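Desbridge Seed Library – Frequently Asked Questions

Membership and borrowing

Who can borrow seed?
Anyone with a Desbridge library card in good standing. Cards from the Vunari branch are accepted at both desks. Visitors without a card may take one packet per visit and are asked to leave an email address.

How many packets can I take?
The limit is 20 packets per card per growing season. The season counter resets in December. Packets marked with a red dot are in short supply and limited to one per household.

Is there a fee?
No. Replacement of a lost card is charged at the standard library rate, but the seed itself is free.

Do I have to return seed?
Returns are encouraged and not enforced. Seed from a poor crop, or from plants that may have crossed, should not be returned. If you do return seed, fill in the yellow form completely. Packets without a variety name and harvest year are composted.

What does the number on the packet mean?
It is the accession number. The catalog currently runs to 447 accessions, of which a portion is out of stock at any time. A letter after the number indicates the grow-out generation: A is the original lot, B is seed grown from A, and so on. Two packets with the same number and different letters are the same variety but may differ slightly in maturity date.

Germination and age

How old is the seed?
The harvest year is printed on the back. Onion, leek and parsnip are withdrawn after one year. Pepper is withdrawn after three, and tomato, squash and cucumber after five or when a test falls below the threshold for the crop, whichever comes first.

How is germination tested?
By the damp towel method. A sample is counted onto a folded paper towel, moistened, rolled, placed in a vented bag and held at a steady temperature for the period listed for that crop. Normal seedlings are counted on two dates. Seed that has swelled but not sprouted by the second date is recorded separately, which matters mostly for beans and okra.

The result on my packet says 68. Is that bad?
It depends on the crop. For carrot or parsley, 68 percent is acceptable. For corn or peas it is low, and you should sow more thickly. Field emergence is normally lower than the towel test, particularly in cold soil.

Can I request a test of my own seed?
Yes, if you supply enough of it. Drop off the sample before noon on Saturday with the crop and year written on the envelope. Results are sent by email. Samples are used up in testing and cannot be returned.

Cleaning and drying

How dry does seed need to be before I bring it in?
Dry enough that a bean shatters when struck with a hammer and a squash seed snaps when bent. Seed that dents or folds is too wet for a closed container and will mold. Spread it on a screen or a plate in moving air, out of direct sun, and try again after a week.

Can I dry seed in an oven?
No. Most household ovens cannot hold a temperature low enough. Seed is damaged above 95°F, and the damage is not visible.

Do tomatoes have to be fermented?
Fermentation removes the gel coat and makes the seed easier to clean. Two to three days at room temperature is sufficient. Stir once a day, stop when the gel has loosened, rinse in a sieve and dry on a plate. Do not dry tomato seed on paper towels unless you intend to plant the towel.

How do I remove chaff?
Use a screen slightly larger than the seed, then one slightly smaller. Light chaff can be winnowed between two bowls in front of a fan on its lowest setting. Lettuce is difficult to clean fully – returned lettuce with some chaff is accepted.

Storage at home

What kind of container should I use?
Any container that closes well and keeps light and moisture down. Glass jars with a rubber seal are the best choice for long storage. Plastic boxes are convenient for sorting packets during the season, but many are not airtight, so the seed inside should be in its own sealed bag.

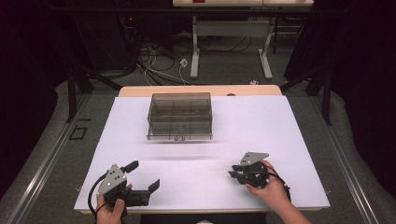

Paper envelopes alone are suitable for a few months in a dry room. They offer no protection against humidity, and they should not be kept in a garage, a greenhouse or a kitchen cabinet over the stove.

Should I use a desiccant?
Silica gel is useful if the jar is opened rarely. Use an equal weight of gel and seed for the first week, then remove most of it. Very dry bean seed can crack when it takes up water, so beans should be stored without gel.

Refrigerator or freezer?
A refrigerator is adequate for nearly everything. Freezing extends storage life considerably but only if the seed is fully dry. In either case, let the closed jar reach room temperature before opening it. This takes around 6 hours for a quart jar.

Varieties

What is the Jaidee long bean?
A yard-long bean donated by Somkiat Duangkaew and listed as accession 212. It needs warm soil and a tall trellis. Pods are best picked at pencil thickness. Stock is currently at generation C.

Is the Pundano squash a pure line?
Not completely. Lots before generation B show some variation in rind color. Later lots were hand pollinated. The flesh and storage quality are consistent in all of them.

Who do I contact about the catalog?
Catalog corrections go to Châu Nông at the Desbridge desk. Include the accession number and letter.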